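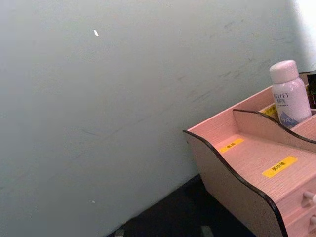 September 25, 2021

So the Nellemetti branch library is finally reopening its upstairs reading room, and I got to poke my head in early! Menaka Dewan, the head librarian, walked me up there and let me try out the chairs (very squishy, I nearly stayed).

The room has been closed since February while the heating got replaced. It has seats for 40 people now, plus a quiet corner for anyone studying for exams. The local history shelf is back too, with a framed copy of the 1604 town map that I could've stared at all afternoon. My street was a pond!

Painting is the one job still on the list, and Menaka hopes to get to it over the winter. Doors open at nine, and the first 100 visitors get a free tote bag from Piletti, the bookstore on Adeleke Street. Parking is out back, same as before. Bring your library card if you can find it.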